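Hello again from the mapping room

Sunday, September 6, 2026

A long one this time, so put the kettle on. I've had a summer of footpaths, file formats and one very stubborn parish boundary, and I've been saving it all up for you.

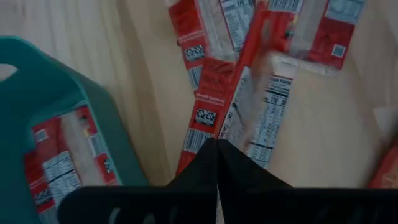
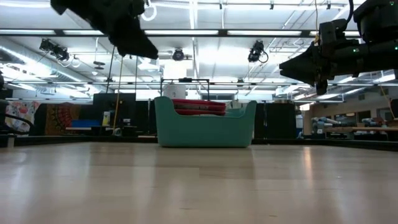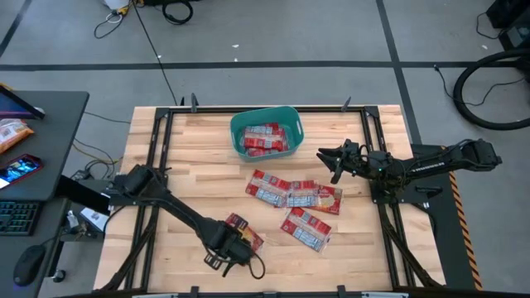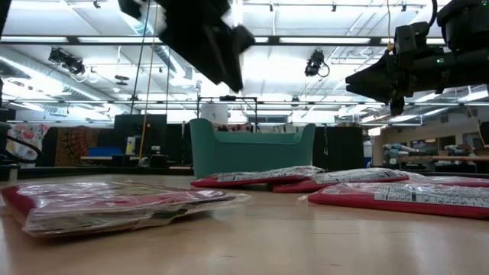
MAPS AND DATA

Those of you who have been reading for a while will know that I've been trying to get the old Piltley footpath survey into a shape where other people can use it. It was done on paper, on 20 large sheets, by walkers who wrote everything in pencil and had strong feelings about stiles. The sheets were scanned years ago and then sat on a disc in Dunmore, with no coordinates attached to any of them. Lovely to look at, useless for anything else.

So the job was georeferencing, which is the posh word for telling the computer where on earth a picture of a map belongs. You pick a spot on the scan that you can also find on a modern map – a church tower, a road junction, the corner of a wood – and you tie the two together. Do that enough times and the software can work out how to stretch the scan into place. I started with four points a sheet, like everybody does, and the corners looked marvellous. The middles were dreadful! One lane went straight through the village pond. I went back and did the lot again with at least eight, spread out properly, and now the lanes stay on dry land.

Paper shrinks, by the way, and it doesn't shrink evenly. Two of the sheets had been kept folded, and the crease had pulled everything towards it by the width of a decent hedge. For those I used a bendier kind of fit (thin plate spline, if you want to look it up in the menus), and I wouldn't use it for the others, as it will happily hide a point you've put in the wrong field.

Then came the tracing. Every path is now a line with a name, a surface, a survey date and a column for remarks. There are 645 lines altogether, and I've kept the remarks word for word, so "bull, usually asleep" is in there and so is "gate tied with string again". I did wonder about tidying them up. Then Mirsad Bošković rang me about something else, and I read him a few, and he said he'd never forgive me if I touched them. They stay.

Mirsad has been doing the clever part, by the way. He's loaded everything into Posutar, the little web map we use for local stuff, and set it up so you can switch the old paths on and off over the present-day ones. It's still a bit slow on a phone and the legend covers half the screen if you turn it sideways, but he knows about that and has it on his list. If you'd prefer the raw data you can have it as a GeoPackage. I was asked for shapefiles too and I did make a set, but the format chops field names at ten characters, so "surface_condition" comes out as "surface_co". You have been warned.

Now the stubborn boundary. On the paper sheets the line between Piltley and the next parish follows the stream. In the modern data it follows where the stream used to be, before it was straightened, and there's a sliver of meadow that ends up on one side or the other depending which you believe. I've put both lines in, labelled with their sources, and left it at that. Please don't write to me about the meadow. (You will. I know you will.)

Next up is the Konico set, nearly all aerial photographs and in much better order – somebody kept a proper flight index, bless them. I'm hoping to make a start in October once I've bought a bigger drive. If you've got good eyes and a spare evening, I could do with help matching photo centres to the index, and it can all be done from home. Just reply to this email and I'll send you a few to try.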